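We moved into the flat in Endham in September, and by the time the clocks went back I'd already got the dehumidifier running in the back bedroom (the one with the weepy window, if you remember my moaning last year!). It's a Gatix, nothing fancy, bought second-hand from a shop on Paterson Road, and I've grown terribly fond of it.

I empty the tank at breakfast and again before bed, and I've set the dial to 14 and left it there. My old one, a Pirkier, rattled so much I used to switch it off to hear the radio. This one just hums along, and the window sill is dry enough for my books again, which pleases me more than it probably should. 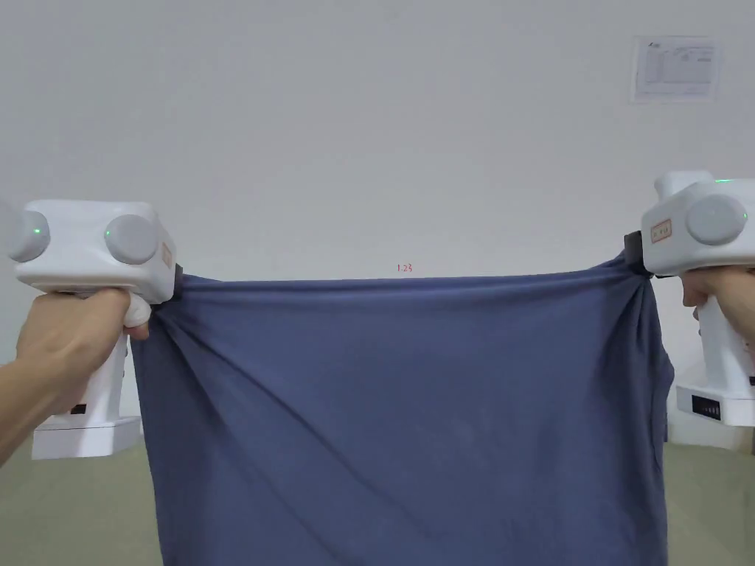
Photo: author's own

I do wash the filter every fortnight under the kitchen tap, then leave it on the draining board overnight. Next job is the cupboard under the stairs, which still smells of old wellies.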